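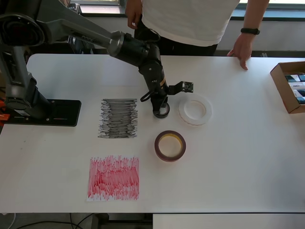

Stekon asked whether hand guiding should stay the default for the tape task, with remote control kept for corrections only. Discussion followed. Agreed for the scribbled-sheet layouts. Remote control remains the default for the mat layout.

Item 2. Demonstration count
Target is 100 accepted runs per layout. Bendalex reported 710 recorded in total, before review. Runs with a pause of over 3 seconds at the grasp are to be trimmed — not discarded. 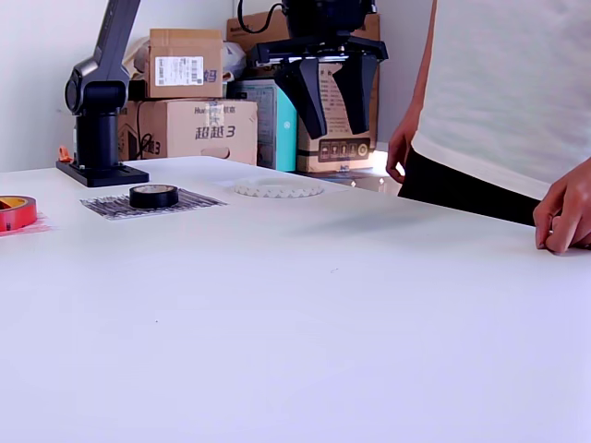

The trimming script from 2018 does not read the new gripper log. Jisov to supply a converter.

Item 3. Start positions
Rolls to be moved between runs. Arm returns to the same start pose each time, joint values logged before release.
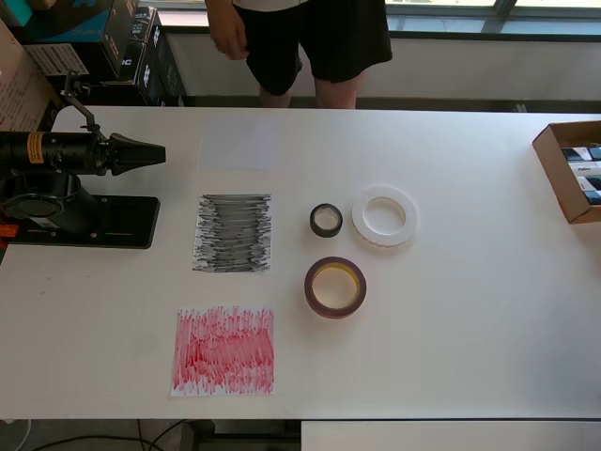
Van den Broek objected to fixed sheet positions. Sheets may be shifted and tilted, provided the new layout gets its own number.

Item 4. Replay check

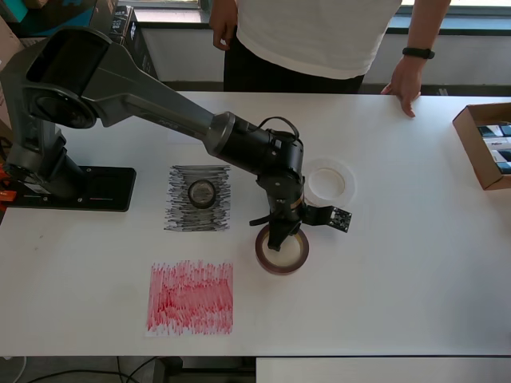 Reading time: 1 min

One run in each batch to be replayed open loop before the batch is accepted. Fingertip height at the roll to be noted on the run sheet. Training split deferred to February.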